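# Favden zip track jacket, green

We've wanted a proper track jacket in the shop for ages, and the Favden is the one that finally got everybody trying it on. The green is a rich teal - brighter than forest, deeper than mint - and it goes with jeans just as well as with running tights.

The shell is matte with a little stretch to it, so it moves when you reach for the top shelf (or the last bus). Inside there's a pale gray lining that slides easily over a T-shirt. The zipper opens all the way, its teeth matched to the cloth, and you get a ribbed collar, thin white piping across the shoulders and an orange-red patch on the chest.

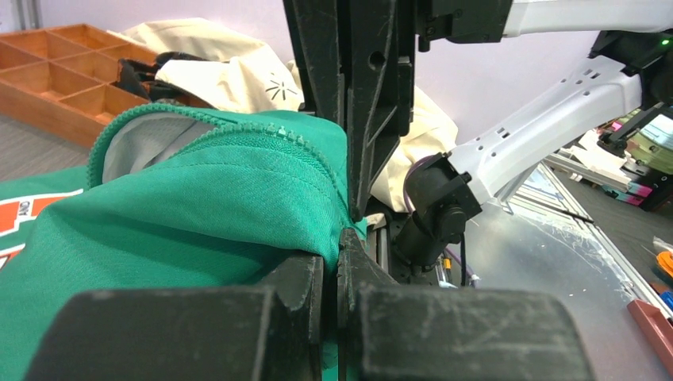
Teal shell, pale lining, teal zipper teeth. 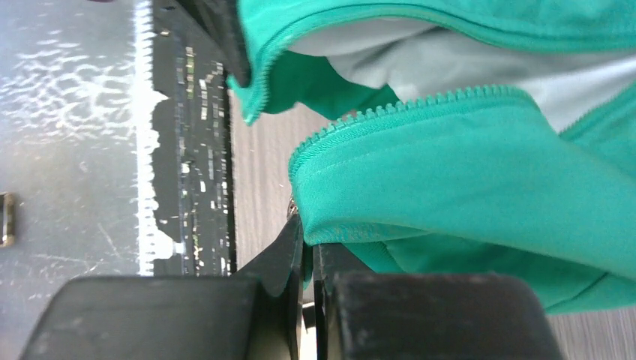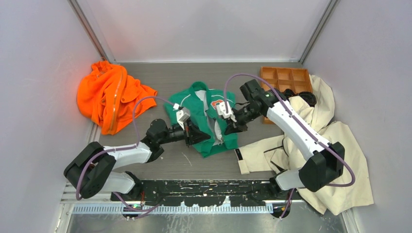 Veronica Munteanu wrote to us in April that she'd worn hers on the bike most mornings and the collar still stood up nicely after plenty of washes. Her one complaint was the fit: she found the sleeves a touch long and wished she had gone down a size. Fair point! If you're between sizes, take the smaller one.

**Details**

- Weight: 400 g in size M
- Length at center back, size 116 (kids): 500 mm
- Fit: straight, slightly long in the sleeve
- Sizes: adult S to XL, kids 116 and up
- Shop code: Wornis 102

**Care**

Close the zipper and turn the jacket inside out before it goes in the machine. Wash cool with similar colors and skip the fabric softener. It dries fast on a hanger - no dryer, please, and keep the iron well away from the patch.

Kids' sizes sell quickest, and the next delivery comes in on Tuesday. If yours is missing, leave us a note with the size and we'll put one aside for you.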